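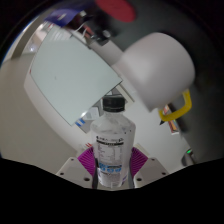
A clear plastic water bottle with a black screw cap

The Hellora Lantern Supper is a yearly festival held in the town of Hellora and the neighbouring village of Horville. It takes place on the last Saturday of September and marks the end of the fruit harvest. It is best known outside the district for its greeting cards, which are sent in the week before the supper and carry a short rhymed wish.

Name

The festival was first called the Gathering-In, and older residents of Horville still use that name. "Lantern Supper" came into use after the evening meal was moved outdoors and lamps were hung along the river path. The two names appeared side by side on printed programmes for several years before the older one was dropped.

History

The supper began as a meal given by orchard owners to their pickers. It was held in barns on the Horville side of the river, and each farm kept its own date. A single date was agreed when the farms began to share a press house. The local historian Embla Skjelbred has argued that the custom of sending wishes grew out of the notes used to invite pickers back for the following year. Poul Lykkegaard, who wrote a short history of the river parishes, thought the cards were older than the shared supper and had been borrowed from New Year customs. Neither view has been settled, as few early cards survive.

The festival lapsed when the press house closed. It was revived by Maricruz Maldonado, a Hellora schoolteacher, who asked her pupils to collect rhymes from their grandparents.

Customs

Cards are delivered by hand where possible. By custom a card is not signed on the front, and the sender's name is written on the back beneath the fold. A household that receives a card places it in a window facing the street until the Monday after the supper.

The usual spoken greeting is "Full basket, full table", to which the reply is "And a light to go home by". Text messages have largely replaced cards among younger people, though the wording has changed little.

The wishes themselves follow a fixed pattern of 4 lines. The first pair names something from the harvest and the second pair wishes the reader well. A common form runs:

The plums are down, the boughs are bare,
We've laid a place and set a chair.
May all you store be sound and sweet,
And kind the friends you chance to meet.

Food and drink

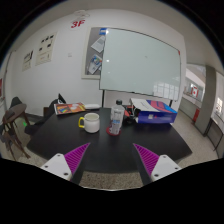

A mug and a bottle of water on a black tabletop

The main dish is a barley and apple stew, eaten with dark bread. Plum tart follows. Pressed apple juice is served warm, and a stronger version is sold from stalls on the Hellora side only, under a rule dating from the revival. Guests bring their own bowls. Children are given a small twisted loaf called a sisay, a word also used locally for a plait of straw. It has no known link with the hamlet of Sisay further up the valley.

Collection of wishes

The largest collection of supper wishes is the Trender Album, named after the street where it was first kept. It holds 1,549 rhymes, some of them variants of one another, arranged by opening word. Nilton Lozano prepared the index. A revised edition, with notes on dialect by Shoshana Quintanilla, was issued on Apr 21, 2025. It leaves out wishes written for shops and other businesses, which are listed separately in an appendix of 10 pages.

See also

Harvest supper
Greeting card
Apple pressing in the river parishes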